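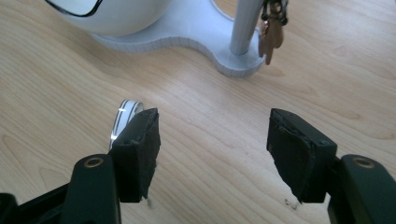

Arif Nanayakkara thinks I should have turned the nomination down. He wrote under my last post that an award with an entry package isn't an award, it's a purchase, and that anyone who has run a blog for more than a year ought to know the difference. He also said he'd been offered the same thing and deleted the email.

I didn't delete mine. I promised an update after the ceremony, so this is the update, and I'll try to answer Arif along the way.

For anyone new, I was shortlisted for the Etitz Emerging Voices Award in the local media category. There were seven of us on the list. The email came in July and I assumed it was spam. It had my name right and the blog's name slightly wrong, with an extra "the" in front. I left it for two weeks, then a second one came with a phone number in it, and I called.

The woman who answered explained it clearly enough. Being shortlisted was free. Being listed on the website was free. If I wanted what they called the honoree package, it was $100, and for that I got a seat at the dinner, a printed certificate in a folder, a badge for the site and a paragraph in the program. There was a larger package with a table and a speaking slot for $2,000. She didn't push that one. I asked whether people who didn't buy a package could still win, and she said yes, the result came from a public vote plus a panel. I asked who was on the panel and she said she would send me the names. She did send them, a few days later. I knew one.

I paid the $100. I want to be plain about that, as Arif asked me directly and I ducked it the first time.

The vote ran for a month. I posted the link twice here and once on my own page and left it at that. Some of the other nominees were posting every day, with countdown graphics. I don't blame them for it. When it closed, the category total was 3,349 votes, which Etitz put on the site along with the winner but without a breakdown. I wrote and asked for my own number and they said they don't give those out. I would like to have known, even if it was small.

The winner in my category was the newsletter from Brusus. I've read it for a long time and it covers school board meetings that nobody else sits through. I would have voted for it myself if I hadn't been in the running. I'm happy with that result. 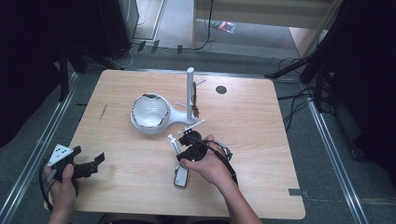
Light wood table with a white, long-handled dish on it.

The dinner was at the Rathnayake, upstairs, in the long room. Check-in was slow. My certificate was under the wrong letter and they found it after the salad. The chicken was fine. Soloditz was the main sponsor, so their logo was on the menus, the lanyards and the screen behind the stage, and someone from the company spoke for longer than all the winners put together. The sound cut out during the youth category and a girl who had won for a podcast about bus routes just put the microphone down and gave her thanks without it. That got the biggest applause of the evening, and she deserved it.

I sat with a man who runs a tool rental shop and a couple who had started a bakery. They were in the business categories. None of us won. The baker said she'd bought the package for the badge, to put in the window, and that customers do ask about it. The rental man said his daughter had nominated him and he wasn't going to tell her no. I thought both of those were decent reasons.

My own reason was mostly curiosity, and a bit of vanity. I've been writing here a long time and I don't get many letters with my name on them.

So, back to Arif's point. I agree that there should be a line on the Etitz site saying what the packages cost. There isn't one. You have to call, or wait for the second email. I said so on the feedback form. I also think the panel names should be public and the vote counts should be published for every nominee, or not published at all.

Where I don't agree is that it was worthless. The girl with the podcast worked hard on that show, and so did the people at Brusus. Nobody at my table thought they'd been tricked. We'd been told the price over the phone and we paid it or we didn't.

I'm not putting the badge on the site. I tried it in the sidebar for an afternoon and it pushed the archive links down, and I use those links more than anyone. The certificate is in the folder it came in, in the drawer with the tax papers.

If you've been nominated for one of these, call first, ask what's free and what isn't, and get the panel names before you pay. If your experience with Etitz was different from mine, leave it in the comments. Arif, I'd like to see the email they sent you, if you can still get it out of the trash. I want to check whether the price was the same.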